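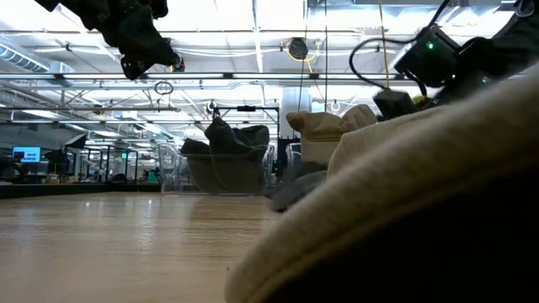

Figure 3. Beige fabric item close to the viewpoint, with a honey-colored wooden tabletop at left.

4.2 Return rates and stated reasons

The return records from Graltevell cover 1000 orders of soft home goods placed between January and June. Of these, 154 were sent back within the 30-day window. Orders returned after the window were handled by the store as exchanges and do not appear in the data. We also left out orders that were canceled before shipping, as no buyer ever handled the item.

Buyers chose a reason from a fixed menu when they printed the return label. The most common choice was "not as expected," followed by "wrong color" and "wrong size." The menu did not allow more than one answer, and the free-text box below it was often left blank. Where buyers did write something, the comment did not always match the menu choice. Several people who picked "wrong size" wrote mainly about how the fabric felt, and a smaller group who picked "wrong color" said the shade was fine but too close to that of a couch or rug they already owned. We coded these cases by the comment.

Neutral colors were harder to sort than we had planned for. The store uses separate names for beige, sand, oat and tan, while buyers used "beige" or "tan" for all of them. Light fabrics with a soft surface, of the general type in Figure 3, can look darker or lighter depending on where the shadow falls, and the product pages gave one photo per shade. We merged the four store names into a single group before running the comparison. Purves and Gamix, the two smaller stores in the study, list one neutral shade each, so no merging was needed there.

After merging, neutral items were returned slightly more often than items in strong colors at Graltevell, and slightly less often at Purves. Gamix showed no clear difference either way. The Purves result should be read with care - the store ran a free swatch program during part of the study period, and we could not tell from the order records which buyers had asked for swatches first.

Price had a weaker link to returns than we expected. Almost all of the returned orders fell in the middle price band, but so did most of the orders that were kept. Shipping cost is treated separately in Section 5, along with the follow-up survey sent out through Clidar. The survey asked buyers to rate color, feel and size on their own scales, which avoids the single-answer problem described above.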